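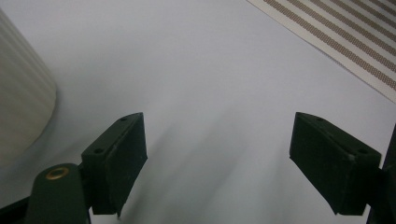
Ticket 2311 - Heating zone drops out overnight
Site: Centhorpe, ground floor
Opened by: Sadia Rajput
Status: Monitoring

Thermostat loses its link to the boiler receiver and the zone goes cold. Two dropouts logged in July. Popescu receiver, firmware 2, original wiring.

Re-paired the thermostat. Held for almost 14 hours, then dropped again. Batteries tested fine. 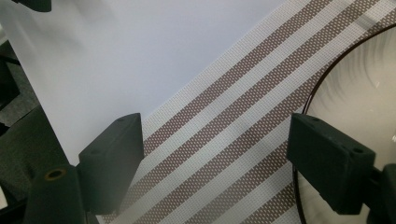
Striped mat, diagonal view.

August 19, 2018 - Moved the receiver away from the metal flue. Signal colour on the display went from amber to green.

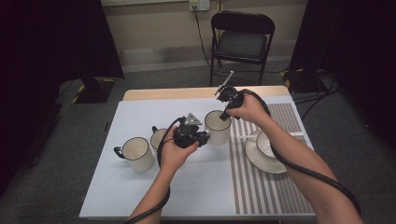
Neutral terminal was also loose at the receiver. Tightened and power restored. Leave the schedule as is and check the log before closing.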